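Bench two again, for anyone following along from the Sunen and Mulligan posts! Both arms are up and I've been fussing over the fingers, mostly the orange pads, which wear at the tips long before anything else does. I print them in batches of 23 and still run short. These are from 26 Oct 2021.

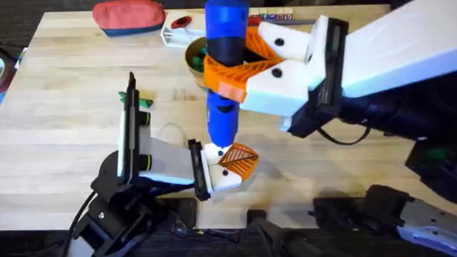

Both arms at the middle of the table. I like to check how the pads wrap before I touch any screws.
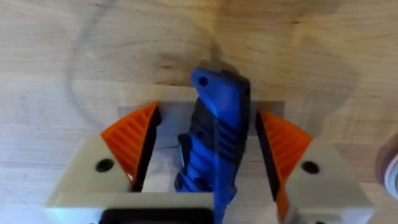

Ridges outside, black strip inside. The strip is what I look over first – once it lifts, grip goes.
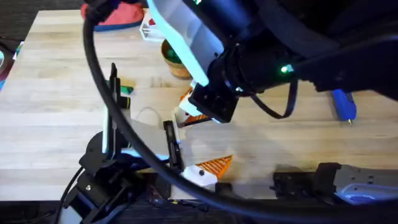

One orange piece on the table, another up in the gripper, and the glue gun within reach. 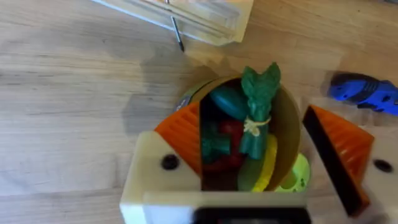 Pads either side of the bowl, my favourite test for matching left and right.

Catríona Ó Néill wrote to say she gets 237 cycles from a strip at Hokitside if she wipes the pads with alcohol before sticking, and only 173 if she skips it. She'd also go easy on the finger screws, as the plastic threads strip on the 2 nearest the tip.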